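3. Collecting the demonstrations

3.1 Teaching modes

Two ways of showing a task to the arm were compared. In the first, which we call hand guiding, the operator holds the arm behind the wrist and moves it through the task with the joint motors set to carry only the arm's own weight. In the second, remote control, the operator sits at a desk with a small leader arm and watches the view from the wrist camera on a monitor. The leader arm and its software were built at the Sollitgate workshop and are referred to as Tuncer in the rest of this paper. Joint angles, finger opening and wrist video were stored in the same way in both modes, so that a policy could be trained on either set without changes to the loader.

The tasks were simple moves on a covered table: go to a named item, close on it, carry it, let go, withdraw. Items were plates and fruit. Cloth was used on the table and behind it to keep the background plain, and it was not pulled flat between episodes. Earlier work on the Pestodance arm had shown that a policy trained on a perfectly smooth surface took small folds for the rims of dishes, and we wished to have some folds in the training data from the start.

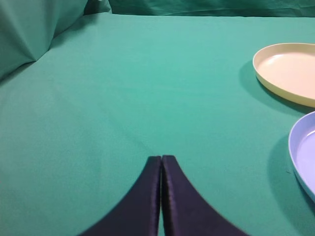

An episode began when the operator pressed the foot switch and ended when the switch was pressed again. Operators were told to pause before the first movement, so that each recording would open with a still section in which the finger encoders could be checked against their zero. In practice the length of this pause varied a good deal between people. It was trimmed to 10 video samples before training, and the trimmed part was kept in a separate store.

A total of 2661 episodes was recorded. Three were dropped when the foot switch failed to register a release, which left 2658 for training and testing. No episode was dropped for poor skill. Hesitations, second attempts and wide detours were all kept, on the view that a policy that never sees a recovery will not learn one.

3.2 What the operator can see

The main difference between the modes lies in what the operator can see. During hand guiding the operator looks at the table directly and often leans to one side to judge depth. During remote control there is only the wrist view, in which the fingers take up the lower middle of the picture and an item near the side may be only partly in view.
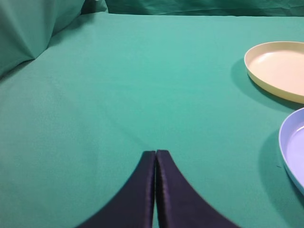 Operators working remotely dealt with this in one of two ways. Most turned the wrist first, brought the whole item into view and then moved in a nearly straight line. A smaller group moved at once and corrected on the way, with the result that their paths were shorter but the final approach was slower. The second style gave worse policies. Our reading is that the correction came at a different point each time, and the network averaged over these points - a known weakness of plain imitation when demonstrators disagree.

Finger opening raised a related problem. With the leader arm at rest its handle does not always return fully, and the fingers may then stand slightly apart when the operator believes them to be shut. We therefore recorded measured opening as well as commanded opening, and trained on the measured value. Skovard, the labelling tool used for the episode boundaries, shows both as curves under the video.

Figure 3. Wrist view with the fingers near the lower edge and a green apple on the cloth to the left. 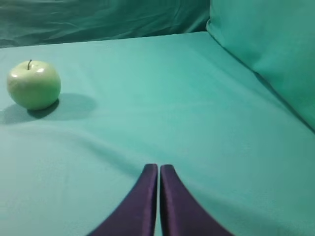

Does a remote operator need more practice than one who guides the arm by hand?

In our group the remote operators were given 50 practice episodes before recording, and their completion times had settled by the end of these. Hand guiding needed only a short introduction, though it was more tiring, and sessions had to be kept brief.

3.3 Mixing the two sets

Policies trained on hand-guided episodes alone reached the item reliably but tended to close too early. The cause appears to be the operator's own hand, which loads the wrist during guiding and shifts it a little when released. Remote episodes do not have this fault. In the experiments of Section 4 the two sets are mixed in equal parts unless stated otherwise.

Last updated March 21, 2025

Comments (3)

Caoimhe Gilmartin
Was the leader handle fault fixed in hardware later, or only handled by logging the measured value? We see the same with ours.

Cledwyn Beddoe
Only by logging so far. A stiffer return spring was tried in October but operators found it hard on the thumb.

Caoimhe Gilmartin
Thanks. We will try the logging first.

10 shares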